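Can a robot put your dishes away yet? I went to Steritz to find out

I have a confession to make before we get going. I own a dishwasher, I like my dishwasher, and I still resent every single minute I spend unloading it. So when I heard that a small company called Trorka was holding an open afternoon at its workshop in Steritz, and that the whole thing would be given over to kitchen chores, I wrote back within the hour and asked for a spot.

Trorka has been at this for a while. They started out with a machine called the Rovomport, which moves bins around in the back rooms of stores, and a few of those are still earning their keep at the Kramer housewares shop down the street. The household side is newer. It got going in June, with a modest budget and a room upstairs that used to be the staff kitchen (the good coffee machine stayed, I'm happy to report).

The company has a list of 61 chores it wants its two-armed setup to handle on its own. Wiping a counter is one. Hanging up a mug is another. Making toast counts as several, because somebody has to open the door, put the bread in, set the knob, wait, and get it all out again without dropping it. As of my visit, 36 of the 61 were marked as passed, and "passed" means the arms managed it nine times out of ten with no one stepping in. I thought that was pretty impressive until I read down the list and saw which ones were left. Folding a fitted sheet is still open, which made me feel a lot better about myself!

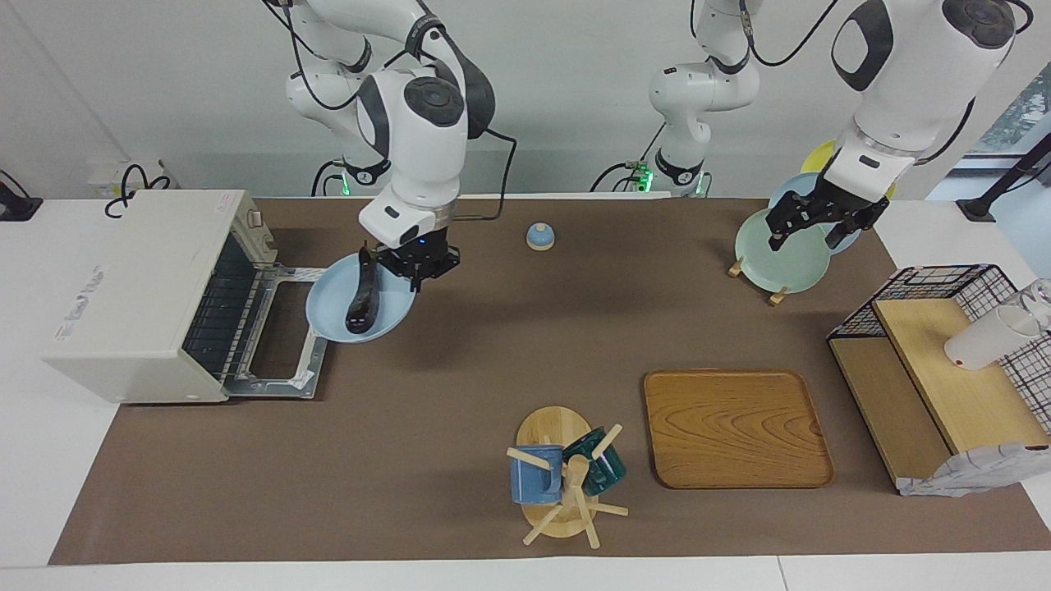

Kenza Shawky runs the household tests, and the first thing I asked her was why dishes are such a headache. I'd figured plates were the easy part – they're stiff, they're round, they all look more or less alike. She told me a plate is fine as long as it's empty and has lots of room around it, and real kitchens don't offer much of either. One of the jobs she has the arms work on is handling two plates at once, with a whole eggplant riding on the light blue one in one gripper while the other gripper has the mint green one by its top edge in a wooden stand, with two more plates lined up right behind it. Tip the first plate too far and dinner rolls away. Pull the second one at a bad angle and it knocks into its neighbors. I do this kind of thing at home with a phone under my chin, and I had never once thought of it as hard.

"People ask me if it's strong enough," Shawky said. "It's plenty strong. What we work on all day is being gentle at the right moment."

She also told me that grabbing a plate by the rim sounds simple until you've watched it go wrong a couple hundred times. Squeeze too little and the plate swings down. Squeeze too much on a thin one and you're buying plates again. They get theirs from Kramer, mixed colors, whatever's on sale, and she says the mix is good for the tests. A person buying a machine like this isn't going to throw out grandma's dishes and start over with an approved set.

So how fast is it? Slow. I timed one full round of clearing and putting away, and it came to 260 seconds. I then did the same round myself, in front of everyone, and took 36. I'd love to tell you I was graceful about winning. I wasn't, and I also put a mug on the wrong peg, which Shawky pointed out and the other visitors enjoyed very much.

Volker Frerichs, who looks after the shop-floor side, isn't bothered by the speed. His argument is that a machine putting dishes away at two in the morning can take as long as it wants. He's more worried about the cleanup when something goes wrong, and he had numbers from the Rovomport to go with it. Out of some 200 bin runs in a normal week at Kramer, a handful end with the machine stopped in an aisle, waiting for a clerk to come and sort it out. A store has clerks. Your kitchen at two in the morning has you, in your pajamas.

"If it needs me every night, I bought myself a second job," he said, and I wrote that one down and underlined it.

The shop floor is the more finished half of the business, no question. I walked over to Kramer afterward and watched the Rovomport take a bin of boxed glasses from the stockroom to the end of an aisle, wait politely for a stroller to pass, and go back for another. It doesn't touch the glasses themselves. A clerk still opens the boxes and sets them on the shelf, and the one I talked to said she'd happily hand that part over too, as long as she gets to keep the window display. Frerichs says shelving is next, and that most of what they learn upstairs with plates and mugs will end up being used there first. Stores have wider shelves and better light, and the stock is in the same spot every morning.

I asked the question everybody asks, which is when I can have one. Shawky wouldn't give me a year. She'd rather get through the rest of the list, then take the setup out of the workshop and into a handful of homes where the drawers stick and there's a cat on the counter. They're looking for households near Steritz that would be willing to have it for a few weeks next spring, and yes, I put my name down, and no, I haven't mentioned it to my husband.

My own take, for what it's worth: the chores I saw were real chores, done slowly and with a lot of care. I saw one failed try, where the arm stopped short of a mug and just stayed there until Shawky reset it, and I saw a good many that went fine. I wouldn't leave it alone with my wine glasses. I might leave it alone with the cereal bowls, if I was in the next room and had the radio turned down.

Trorka plans another open afternoon once the list gets past the halfway mark on laundry, which currently has the most blanks of any section. Visitors are welcome to bring a dish from home for the arms to try. I'm bringing the gravy boat.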